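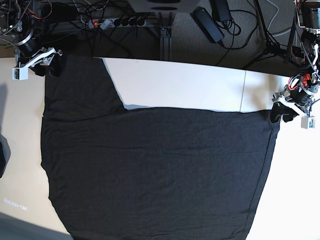

Planning the equipment for a two-arm cloth handling bench

Student project report
Ebise Yimer and Josué Cordeiro
Lirngate College, Seyoum Workshop

1. What the project was for

The Seyoum Workshop has one bench with a pair of robot arms, used for work on handling fabric. The department wants a second bench next year. Our project was to work out what to buy for it, what can be made or reused, and in what order the money should be spent. We were asked for a list a technician could order from, with a short explanation of each main choice.

We did not design a new robot. The second bench should do the same job as the first, so that students can move their work from one to the other. The job is to hold a piece of dark knitted cloth by two corners, one gripper to each corner, and to lay it out or fold it on a white table.

2. How we made the list

We began with the existing bench and wrote down every part, including cables, brackets and adapters. The first version came from old order forms and had 23 lines. We then went over the bench by hand, one of us calling out parts and the other writing, and ended with 49 lines. Most of the new lines were small: cable ties, spare fingertips, foot brackets, mains leads, clamps for the stand.

Each line was put under one of four headings:

Buy new
Make in the workshop
Take from stores
Decide later

We asked the technicians to check the headings before looking at prices. They moved several parts from "buy new" to "make", mainly printed ones, and moved the power strip the other way. Stores had some, but none with a switch.

3. Arms and grippers

The arms are the largest cost. We compared buying a matched pair with buying a single arm now and another in the following year. The single arm looked attractive on paper because it fits under the yearly spending limit. We have not recommended it. One arm can drag a cloth or pick it up, but the student exercises all need both corners held, so the bench would stand idle for a year.

The supplier we asked was Pliltix. Their Pledumitz arm comes in left-hand and right-hand versions. The difference is in how the cable leaves the shoulder. The order must say one of each, and the order code has only a single letter to show which is which. We suggest that the person placing the order reads the codes back to the supplier.

Grippers should be printed in the workshop in white, to the same open-fingered pattern. The body of a gripper lasts well. The fingertips wear, and on thin knit a worn tip lets the fabric slide out of the corner. We have allowed for 12 spare fingertips. They can be printed in one batch and kept in a labelled bag with the tools.

Spare motors were harder to decide. A spare for every joint would cost nearly as much as another arm. We settled on a spare gripper motor and a spare wrist motor, both of which can be changed without taking the arm off the table. A fault in the shoulder would mean sending the arm back.

4. Table and frame

The frame should be aluminium profile, bought cut to length. We looked at cutting it ourselves. The saw in the workshop leaves an edge that needs a lot of filing before the end brackets sit flat, and the saving was small.

The top must be pale. Dark cloth on a white surface gives a clear outline, and the students' software depends on finding that outline. We considered a single large board, but it would not go up the stairs in one piece. The plan is for boards laid side by side. Seams matter more than we expected. A board that stands slightly proud catches the hem when cloth is pulled across it, so the price includes levelling feet and a roll of thin packing tape.

All boards should come from the same batch. White and cream are both sold as white, and two shades on the same table make the outline harder to find near the margins.

5. Power and cables

This was the part of the old order forms with the most missing from it. The arms, the computer, the lights and the small devices on the bench all need supplies of their own, and several of these have bulky adapters that cover the next socket. A strip with enough sockets for the number of plugs was still too small once the adapters were in.

On a bench like ours the strip and adapters end up on the carpet behind the table, with cables running loose between them. It works, but anyone changing a camera stand has to step over the lot, and finding one lead means following it by hand. For the second bench we have planned the following:

One long power strip with a lit switch, fixed to the frame under the table
A shelf tray for the adapters, also under the table
Cable sleeve for each arm
Printed tags at both ends of every lead
A cable cover for the one run that has to cross the floor

The tray, sleeve, tags and cover together come to £49. We put these in the first order so they are on site when the frame is built. If they are bought afterwards, someone has to unplug everything to fit them, and in our view it will be put off.

Cable along the arm needs slack at every joint. Lengths should be measured with the arm stretched out to the far corner of the table and then again folded back, taking the longer figure.

6. Stand and lighting

The overhead view needs a firm mount. A tripod is cheap and can be moved, and there was already one in stores. Its legs take up floor behind the table, where people walk. We have listed a tripod for the first term and put a bracket bolted to the frame under "decide later".

Lighting was discussed for longer than its price deserved. Shadows in the corners of the table change through the afternoon and are worst after 4 pm in the winter half of the year. A blind for the window costs less than extra lamps, and Josué measured for one. Ebise would still prefer lamps. Both are in the list, with the blind first.

7. Cloths

We have allowed for 12 cloths, cut from the same thin dark grey knit. They are cheap, but they stretch at the corners after repeated gripping and stop being a fair comparison with new ones. They should be washed once before use, and have a number written on the hem. Offcuts can be kept for testing fingertips.

8. Order of spending

First order: arms, frame, boards, power and cable parts.
Second order: computer, stand, blind, cloths.
Held back: spare motors, lamps, frame bracket.

The first order has the longest wait. To have the bench ready for autumn teaching it should be placed by June. Pliltix would not hold a price past the end of the month in which it was quoted, so a fresh quotation will be needed whatever happens.

9. What we would change

We spent too long comparing arms and left the cables until near the end. Going over the bench by hand took one afternoon and should have been the first thing we did. We also did not get a price for delivery up to the workshop floor, and Pliltix quotes to the ground-floor door only. This still has to be asked.

The full parts list, with codes and headings, is in the project folder in the Seyoum Workshop. Lines marked with a star have not been checked by a technician.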